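Print this page
E-mail this to a friend

June 2024

Ironing day, or it was meant to be. I have a mountain of it on the spare bed and I've been walking past the door with my eyes shut since the weekend. So naturally I made a cup of tea and sat down to read about machines that might do it for me, and that was most of the morning gone.

It was the Tretach leaflet that set me off. They had a stand in the shopping centre just before Easter and I took one to be polite, and it's been under the fruit bowl ever since. "Your home, handled." A white arm on a sort of trolley, and a very clean kitchen with a single lemon on the worktop. I'd like to see it in mine! I have three drawers that need lifting as you pull and one cupboard door you have to hold shut with your knee while you turn the catch. I've lived here nineteen years and I still get it wrong when I'm in a hurry.

I have been wondering about all this properly, though, on and off since December, when the dishwasher packed up and I did every plate by hand for a fortnight. (Standing at a sink gives you a lot of time to think.) A dishwasher is a robot, if you're generous. You put the things in the racks, it does the one job in the dark behind a door, and you take them out again. What it can't do is scrape the plates, or find the teaspoon that's gone down the side of the armchair, or know that the big blue bowl doesn't go in because the glaze comes off. I do all of that. The machine has the easy bit, and I suppose the same goes for the washing machine. It washes beautifully. Then there's a wet heap, and the heap is mine.

Work is much the same. At Sudmont we had the new packing line put in two winters back and everyone was certain half of us would be out by spring. It's marvellous with boxes, I'll give it that. Same box, same way up, all day long, never wants a sit down. They pinned the figures up by the clocking-in machine for its first full week: 3,518 boxes through, against 3,217 for the old line with people on it. I remember thinking that was less of a gap than I'd been frightened of. And those were boxes. The soft goods, the cushion covers and table linen and what have you, still come down to our end in cages and get folded by hand, by me among others, and there's been no talk at all of changing that.

I asked one of the fitters why, when he was in servicing the line. He said a box stays a box when you pick it up. A pillowcase turns into something else the second you touch it, and then into something else again. You take hold of a corner and you've no idea where the other corners have gone. I'd never thought of it like that, because my hands just go and find them. I tried paying attention the next time I was folding and made a complete hash of it, it was like trying to think about walking downstairs.

Anyway, back to this morning. I watched two films on the computer. The first was from a firm called Ouali, who seem to be doing towels, and only towels. The arm picks up a towel, has a think, puts it down, picks it up somewhere else. It did fold it in the end and it was a decent fold, I'd have put it in the cupboard. But I made toast and ate it while it was getting there. The second was the Tramus one, much quicker, with music, and a little note in the corner saying it had been speeded up. Well, I could look quick speeded up! I'd love to see myself doing the Sunday roast with that on.

I don't want to be sniffy about it. My hands aren't what they were, the left thumb especially, and there's a day coming when wringing out a dishcloth will be a job I have to plan for. If something on a trolley could get the sheets off the bed and back on again, I would have it in the house tomorrow, lemon or no lemon. Duvet covers alone! I've been inside one of those up to the waist, arms out, calling for help. I would pay good money. How much is another matter. The leaflet says from £123 a month, and "from" is doing a lot of work there, and it doesn't say whether that includes somebody coming out when it gets its arm stuck behind the radiator.

What I think would happen is I'd tidy up for it. I know myself. I'd be going round beforehand picking up the socks so it didn't get confused, laying things out flat, shutting the cat in the bathroom. By the time the place was fit for a machine to start in, I'd have done the job. My aunt was like that with her cleaner. 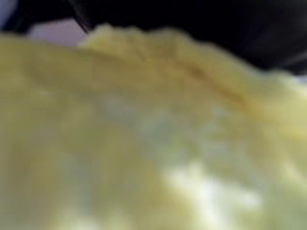 And how would it know when to stop? Half of housework is deciding what you can get away with. Tea towels I fold in four and don't iron, whatever my mother would have said. Shirts get the collar, the cuffs and the front, and the back can look after itself under a jumper. Fitted sheets I roll up in a ball and push to the back of the airing cupboard, and I've made my peace with it. I can't see how you'd put that in an instruction book. It would be in there doing the backs of the shirts till midnight, on my electricity.

The fitter reckons ten years for folding, and longer for making a bed with somebody's own old sheets on it. The Tretach leaflet makes out it's more or less on the van. I'd go with the fitter, he has to mend the things. Mind you, I said I'd never want a telephone in my handbag, so don't take my word for any of it.

In the end I did put the board up, after lunch, with the play on the wireless. Got through all the pillowcases and most of the shirts, fronts only. The linen trousers have gone back on the spare bed for another day, and so has the tablecloth, which is too big for the board and too big for me. Thumb aching a bit now so I'll stop. Must ring about the dishwasher door, it's started dripping again on the left.

Print this page
E-mail this to a friend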